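Two-armed key sorter gets its August overhaul at Prurkine

The key-sorting cell at Prurkine is back in working trim after its biggest service so far, and the people who look after it could hardly be more pleased. Known to everyone in the workshop as Biter, the cell has two robot arms that take tangled bunches of keys, rings and plastic tags and part them on a wood-grain table. It has got through 579 bunches since the last full service, and small faults had begun to creep in.

Sânziana Surdu led the work, which began with the fingers. Each gripper has a pair, and a key ring is a surprisingly nasty thing to hold. It is thin, it is round, and it swings. If one finger sits even slightly ahead of its partner, the ring rolls out sideways as soon as the arm lifts. Surdu's method is to slacken the finger screws, close the gripper gently on a flat gauge and tighten up again a little at a time, swapping from side to side.

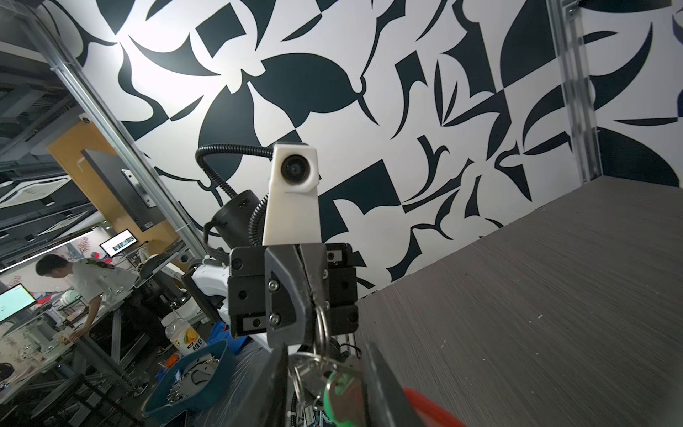 After that come the hanging tests. A bunch is lifted, held still, tilted and held again, and the fingers are checked for creep before anything faster is tried. Surdu likes to do these with awkward bunches, the sort with a fat plastic key head or a bit of cord on them, on the grounds that a gripper set up on easy ones will let you down by teatime. She keeps a dish of odd rings and keys within reach of the table for this very purpose, and adds to it whenever someone clears out a drawer.

The cables had their turn next. The corrugated sleeves that carry the wiring along each arm have to bend every time the wrist turns, and a sleeve that has slipped in its clip will pull tight at full stretch. The team ran both arms slowly through their whole reach, stopping at each end to feel for tension, and reseated the clips where the sleeve had crept. It is slow work, but what a difference it makes - the arms now turn over with barely a murmur! 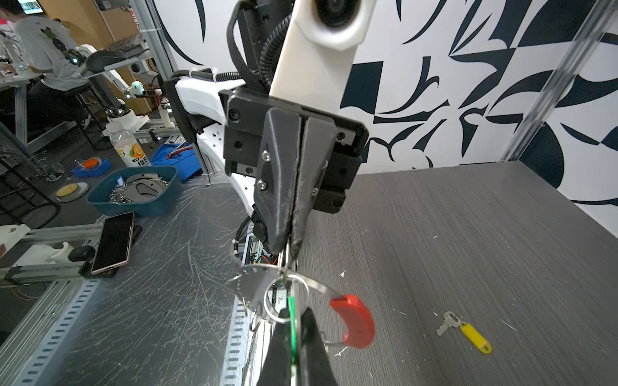

According to Kalniņš, the old habit of changing fingers only when something dropped had cost far more time than it saved, and a check after every 80 bunches would catch nearly all of the trouble early. Kalniņš also wanted the settings written down at the cell, where whoever is on the next shift can find them, and that has now been done. The log has a column for each arm, along with a space for remarks, and the remarks are already the best bit to read.

Cleaning got more attention than it used to. White flecks and scraps collect on the table, and a stray piece under a fingertip is enough to spoil a pick. The new routine is to park the arms, switch off the drives, then brush from the back wall towards the front rail, keeping the bits well away from the boards and the slotted cable duct.

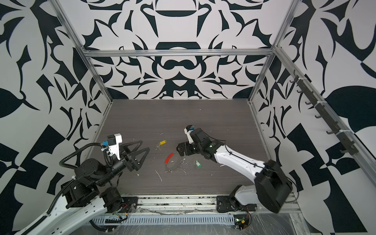 Does the table have to be spotless before the arms can be set up again? A light dusting does no harm, but anything big enough to lift a ring off the surface should go, and the area where both grippers work needs the most care.

The last job was lining up the arms with each other, and it is the one visitors enjoy most. Biter's arms are bolted to the same rail, so in theory each always knows where the other is. In practice a small error at the base grows along the length of the arm, and by the wrist it can be up to 2 millimetres. The cure is to bring both grippers in, closed, to a single point over the table and see how well the tips agree.

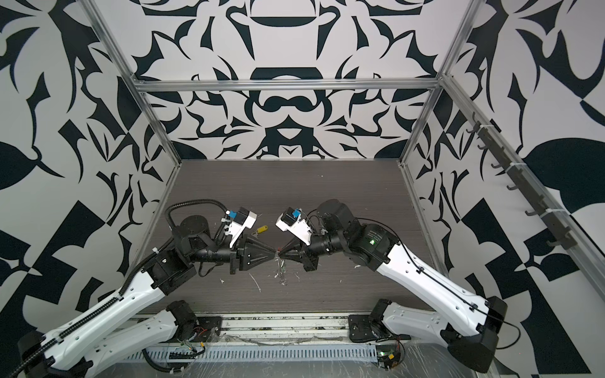

Surdu makes the final approach at creeping speed with one hand by the stop button, then enters the correction and backs both arms away before trying again from a different height. Two good runs in a row are required before she signs off. The wrist cameras are checked straight afterwards, and their brackets are nipped up if the picture has shifted against the stored one.

Tunura, the workshop's other cell, is down for the same treatment next. Its arms are older and its rail is longer, so the team expects the lining-up to take most of a day. Spare fingers have been ordered, and the dish of odd keys will be moving across the workshop with them.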